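Kostier Toy Library: sorting and shelving, progress to July
To: Hadiza Abubakar, Shehata Fund

You asked whether the new sorting method is worth the second payment. My view is that it's too early to say yes.

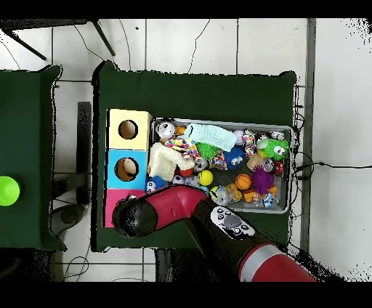 We have run 8 sorting sessions since the grant started. The plan from Kekinell was simple: one mixed tray at a time, boxes with a round hole in the top, each color standing for a type of toy. On paper it saves labor. In practice the soft toys slow everything down. A tennis ball needs no discussion. A knitted bag with a fringe does, and we still don't agree whether it belongs with dress-up or with fabric scraps.

I also doubt the holes. They suit small balls and not much else, and a mini basketball was never going to be a quick decision. Kekinell says larger lids are coming - I have heard that since spring.

What did get done: 18 bags of donations sorted, and 2 shelves relabeled. Empty bottles and cans keep turning up among the toys, and the plan has no rule for them. I'd like one before we go on.

I recommend holding the second payment until we finish 5 more sessions with the fabric items kept apart.

Related items
Kostier Toy Library: opening report
Shelving quote, Ullix
Notes on donated soft toys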